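## 3.2 Where people put things down

I started this part of the study with a hunch — that shared tables wear out in the spots where people pause, and that you can read a room's habits off them if you're patient. 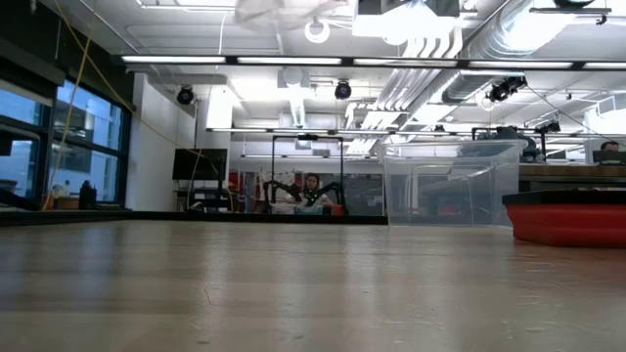
*Figure 4. A tabletop with surface scuffs and one bent scratch, left of center in the foreground.*

So in April I went through the survey sheets from Flistwood and Veltcombe, the two community workshops that let me hang around the longest. Between them they gave me 500 usable entries, each one a short note on what a person set down, where, and whether they picked it up again before leaving. I coded all of them myself, which took 16 evenings and a lot of tea!

I used the wear scale from the Uteck handbook, with one change. The original has eight grades, and I could never tell the middle two apart (my own repeat scores kept drifting), so I merged them. A scuffed surface like the one in Figure 4 gets a low grade on that scale, as long as the marks stay shallow.

Mugs and keys ended up near the corners far more often than I'd guessed. Tools went to the middle. Coats went anywhere there was room, and I dropped them from the main analysis because the sheets didn't say how long they stayed. Jireš, the third site, used a different form, so I treat it separately in Section 3.3.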